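Vedel kitchen classes return in August with lemons, knives and a longer waiting list

The beginners' kitchen course at the Vedel community center will start again in August, with more places than last year and a first evening given over entirely to citrus.

The center has room for 63 people this time, split into small groups that meet at different hours. Registration opened at 9 a.m. and most of the early evening places were taken by lunch. A few remain in the late morning group, which is usually the last to fill, and the center is keeping a waiting list for the others.

Iman Helmy, who runs the course, said the opening session used to cover onions, carrots and stock in a single evening, and that too many people left without having done much cutting themselves.

"We were rushing," she said. "People stood and watched me chop, and then they went home and bought pre-cut vegetables. So now the first night is lemons. Everybody slices, everybody squeezes, everybody muddles, and we drink what we make."

Participants will learn to cut even rounds, take off the peel in strips and work the fruit with a muddler for lemonade and iced tea. Helmy said muddling is the part that most beginners get wrong. They pound until the peel is shredded and the drink turns bitter, when a few firm presses and a small twist are enough.

The course uses plastic knives for the first session. These are the stiff, serrated kind sold for children and for salad, and they will get through a lemon without much trouble if the fruit is held steady. Metal knives come out in the second week, after a short talk on grip and on how to carry a blade across a busy room.

The sessions are held in the old craft room on the ground floor, which was refitted over the spring. The sinks were moved to the window side and the lighting over the worktables was replaced. The work came to nearly 1,000 dollars more than planned – mostly plumbing – and was covered by the center's spring plant sale and a grant from Lamrani, a grocery wholesaler that also supplies the fruit for the course.

Each place gets a wooden board, a knife, a muddler and a plate. Helmy asks people to keep the cut fruit at one end of the board and leave the rest clear for working.
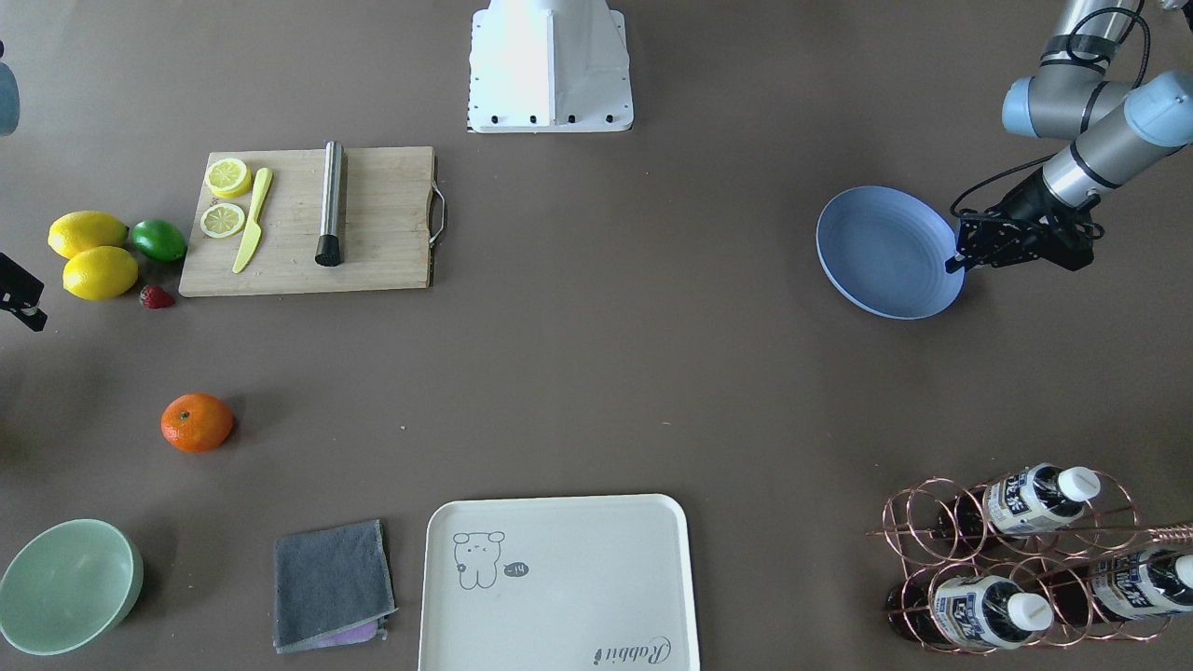

Lemon slices, a yellow plastic knife and a muddler on a cutting board, with a blue plate nearby.

Haris Hashmi, who took the course last year and now helps with the late morning group, said the boards have made a bigger difference than the new sinks. The center used to put out thin plastic sheets that slid on the tables and curled after a few trips through the dishwasher.

"You could chase a lemon halfway across the room on those," he said. "Now I put a damp cloth under the board and it stays put."

Hashmi washes the wooden boards by hand and stands them on their sides to dry. He rubs them with oil once a month and has asked participants not to leave them in the sink, a rule he expects to repeat often. Boards that have held lemon get a quick rinse straight away so that the juice does not sit on the wood.

After the citrus session the course moves on to onions and herbs, followed by eggs, soups and a simple baked fish. The last meeting is a shared supper, and each participant may bring 2 guests. Last year's supper ran so late that the building had to be locked up by the choir, who were still rehearsing upstairs. This year it will start at 5:30 p.m.

A printed booklet of the recipes is included in the fee. The center has ordered 545 copies from Bomum, a local print shop, and the ones left over will be sold at the front desk and at the fall market. The booklet has been revised by Helmy and now includes a page on storing cut lemons, which she said is the question she hears most. Her advice is to keep them in a covered container in the refrigerator and use them within a few days.

The full course is open to anyone aged 16 or over. Those under 16 may attend the citrus evening with an adult. People with food allergies should mention them when they register so that the groups can be planned around them.

Parking is behind the building on the Vemon Street side. The front lot will be closed for resurfacing during the first two weeks of the course.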